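A visit to the Giltodeck hand laboratory

Posted January 19, 2025

In November our small company, Pesemer, received an invitation to visit Giltodeck for one day and look at their two-arm stations. We sort and pack textile goods, mostly belts, bag straps and curtain cords, and for two years we have discussed whether a robot could take over a part of the packing. My colleague Khanyisile Hlongwane came with me. She knows the packing line much better than I do, and I know the motors and the cables, so together we make one complete visitor.

The train was late and we missed the coffee. Jörg Steinbach, who was our host, had kept two rolls for us under a napkin, and I still think of this with gratitude. After the safety talk we got a badge and were taken up one floor to the room with the stations.

I had expected a hall with fences. It was a room of normal size, with tables side by side and a curtain at the back of each. Steinbach explained that they compare three kinds of end tools on the same arms: a parallel gripper with two flat fingers, a soft gripper from Grunholm that works with air, and the hands with many fingers. The objects are the same for every tool. For our visit he had chosen the soft and long ones, because I had written to him about straps.

We began with the parallel gripper. It is quick and it holds well, and for a carton or a tin I would not look further. With a strap it has one weak point: it must come down exactly across the band. If the band lies a little twisted, the fingers close on the edge and the strap turns away. Khanyisile saw this at the second try and said that our new packers have the same trouble with thick gloves on. The soft gripper was kinder to the material but slow to close, and it wanted more height under the band than a flat strap can give.

Then we moved to the station with the two hands, and there we stayed until lunch and also a good part of the afternoon.

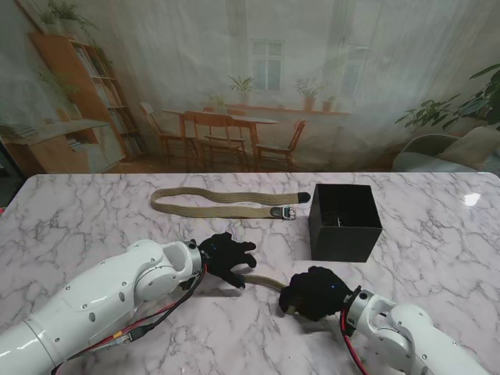
What interested me most was the division of labor between left and right. With our goods one hand must hold while the other one leads the material, and a single arm, however good, cannot do this without a clamp on the table. Angharad Pugh, who writes the control software, told us that the holding hand is the easier part. The leading hand must feel when the band becomes tight, and the hands at this station have no skin sensors. She reads the motor current in the fingers and makes an estimate from it. I asked how exact this is. She said "exact enough for a strap, not for a thread", and I wrote this down, because it is the kind of answer I trust.

A few notes about the technical side, for readers who have asked me before:

The gloves. The hands wear black gloves, and I had supposed this was for protection. Pugh said the main purpose is friction. The bare fingertips slide on woven material. They change the gloves after 200 runs, or earlier if the fabric becomes shiny.

The cables. Red and black, outside the arm, tied in a bundle. I was a little surprised that they do not go through the inside. Steinbach's opinion is that in a laboratory you want to reach every connector in one minute, and for a factory one would order it differently. I agree with him, but in our hall, with the dust of the fibers, I would want a cover over everything.

The controller. Two arms on one controller, made by Buthelezi. Before, they had one controller for each arm and the two clocks did not stay together, so that one hand sometimes pulled before the other had closed. The change cost them 20 working days. I mention this because we had planned the same mistake.

The light. The table top is marble-patterned and shines. For the eye it is pretty, for a camera it is not so comfortable, as the lamp comes back as a white spot. I asked why they do not take a matte table. The answer was that customers have shiny tables too. Fine, but for the first tests at home I will take matte.

After lunch we were allowed to say what should be tried. Khanyisile wished to see the strap handled in a slack state, lying in a curve, as it comes from our cutting machine. She does not believe in demonstrations where the material is already straight, and she said so, politely. 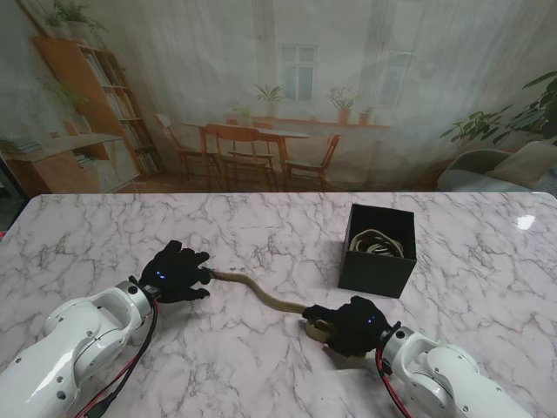
We asked for six tries of her task and watched them all from the yellow line on the floor. Four were good in our judgment. In one the strap was gripped too near to the end and slid out, and in one Pugh stopped the arms herself, as she did not like the angle of the wrist. The speed is the question. A trained person at our place needs a few seconds for a strap, and the hands needed much longer. Steinbach did not hide this. He showed us the log of the station, 1,706 runs with soft objects since the start of the series, and the time for one run has become shorter from month to month, but the curve is now rather flat.

My own comparison after this day is as follows. For closed boxes and stiff things, the parallel gripper. For bags filled with something soft, the Grunholm gripper, if one has compressed air in the building anyway. For straps and belts, only the hands came near to what we need, and they are also the most expensive and the most delicate of the three. Each finger has its own small motor – and each small motor can fail on a Friday evening. Khanyisile would like to see a mixed pair, a simple gripper on the left for holding and a hand on the right. Pugh has not tried this yet, but she did not laugh at it, and she asked for our strap widths.

We have agreed to send them a box with our own goods: three widths of belt band, the stiff and the soft cord, and some returned pieces with bent buckles. The list is with Jennylyn Salazar in our office, so if somebody from the packing line has a strap that is especially annoying, please bring it to her.

For those who want to make the same visit: the laboratory takes guests only in small groups, and you must write in advance what objects interest you. Wear closed shoes. From the station it is a walk of fifteen minutes, uphill, and the entrance is at the back of the building beside the bicycle stand. We rang at the wrong door first.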